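What is a habitat, and why do pandas care?

A habitat is the place where a wild thing finds its food, water and shelter. Yours has a fridge in it, so you have done rather well.

Giant pandas live in mountain forests in China, and they eat bamboo. Then they eat more bamboo. If the bamboo goes, a panda can't pop to the shops - it has to move, and roads and farms may be in the way.
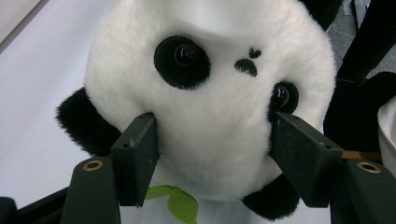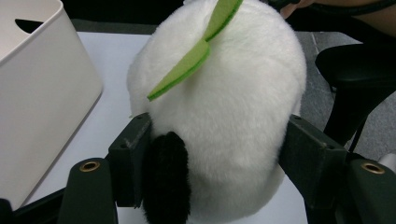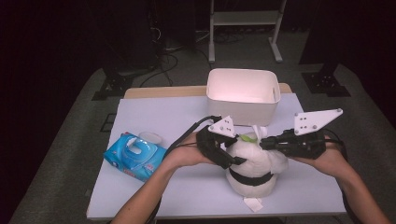
Joining the bits up

One answer is a wildlife corridor: a strip of trees left or planted between two patches of forest. It isn't only for pandas. At Skakcombe, 38 hedge plants now link two small woods, and the hedgehogs use it without saying thank you.

Try it at home

Ask a grown-up to help you make a gap under the fence. Then leave it alone, which is the hard part.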